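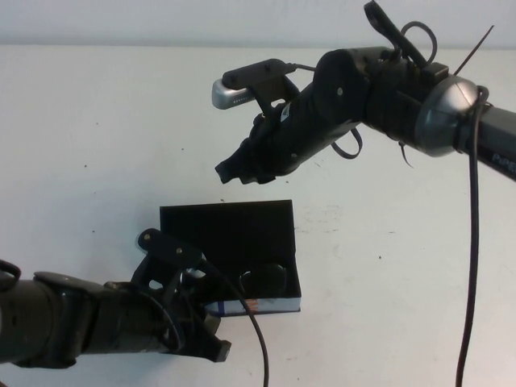 Coconut yogurt still thin after chilling
Posted by Clollora, March 5, 2023

I blend 20 ounces of canned coconut milk with 6 teaspoons of tapioca starch, heat to 170 degrees, cool and add culture. It pours like milk.

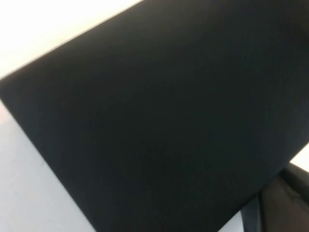

Dark woven fabric, close up

Pandero
Starch has to simmer briefly, whisked, until it coats a spoon. 170 is borderline for tapioca. Cool to 110 before adding culture.

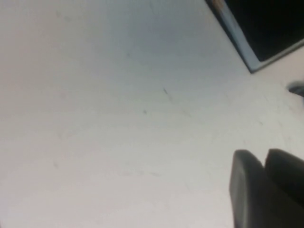 Wurndale
Tapioca lumps if it goes in dry. Make a slurry with cold milk first. Work on a pale, smooth surface like the one in the photo and use a dark bowl, as undissolved starch is hard to spot against white. Strain, then heat. Chill overnight.

Menzies
Mine was thin too. Switched brands in May, fine now.

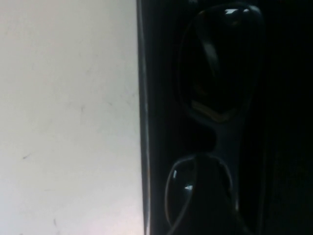

Related: Freezing coconut milk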